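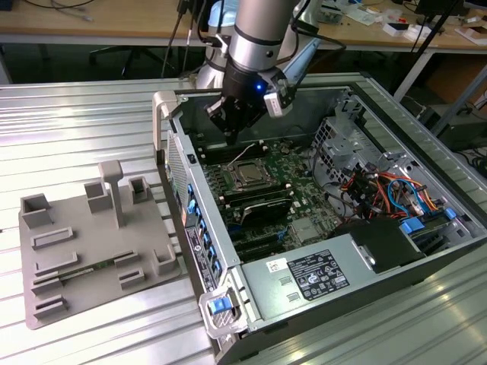 Damir Vlachou

Unité centrale au format tour

Une unité centrale au format tour est un ordinateur de bureau dont les composants sont logés dans un châssis métallique vertical. Le mot « tour » désigne le boîtier en position de service. Pour les interventions internes, on le couche presque toujours sur le côté, panneau latéral déposé, de sorte que la carte mère se trouve à plat face à l'opérateur.

Disposition générale

L'intérieur se divise en trois zones. La plus grande est occupée par la carte mère, un circuit imprimé souvent vert, parfois noir ou bleu. Le bloc d'alimentation se loge à une extrémité du châssis, en haut ou en bas selon les époques et les constructeurs. La troisième zone, côté façade, reçoit la cage des lecteurs, en tôle perforée sur beaucoup de modèles professionnels.

Le panneau arrière regroupe les connecteurs d'entrée-sortie et les équerres des cartes d'extension. Une grille d'aération perforée complète en général l'ensemble. Certains châssis destinés aux entreprises portent aussi des poignées de transport – on les trouve surtout sur les stations de travail, plus lourdes que les machines de bureautique.

Carte mère

Le processeur est maintenu dans son support par un cadre métallique. Il est coiffé d'un dissipateur de chaleur intégré, plaque carrée ou rectangulaire qui entre en contact avec le radiateur par l'intermédiaire d'une pâte thermique. Lorsque le radiateur est retiré, cette plaque devient visible et doit être nettoyée avant tout remontage.

Les barrettes de mémoire s'enfichent dans des emplacements DIMM, alignés près du processeur. Leur nombre varie : 4 sur la plupart des machines courantes, davantage sur les stations de travail. Plus bas se trouvent les emplacements PCIe, qui reçoivent les cartes graphiques, les cartes réseau et les contrôleurs de stockage. Les prises SATA sont regroupées vers un bord de la carte.

Alimentation et câblage

Le bloc d'alimentation est un boîtier fermé, pourvu d'une étiquette réglementaire qui porte les marques de certification. Il ne doit pas être ouvert, même débranché. Les fils suivent un code de couleurs établi de longue date :

– noir pour la masse ;
– rouge pour le 5 volts ;
– jaune pour le 12 volts ;
– orange pour le 3,3 volts.

Les fils bleus correspondent au –12 volts sur les faisceaux classiques. Quelques constructeurs s'écartent de ce code, et il est prudent de consulter la documentation du modèle avant de prendre une mesure.

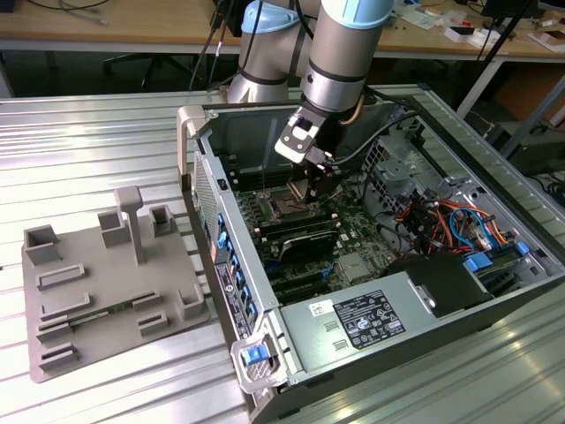 Démontage

L'appareil est éteint, débranché, puis couché sur un plan stable. On retire le panneau latéral, fixé par des vis à main ou par un loquet. Les pièces à manœuvrer sans outil sont souvent signalées par une couleur, le bleu chez plusieurs fabricants : loquets de lecteurs, languettes des équerres, clips de maintien.

Les cartes d'extension se retirent avant la mémoire quand elles en gênent l'accès. Pour une barrette, on écarte les verrous d'extrémité et on la soulève par les bords, sans toucher les contacts. Les câbles de données sont repérés avant d'être débranchés.

Voir aussi

Carte mère – Bloc d'alimentation – Station de travail – Format ATX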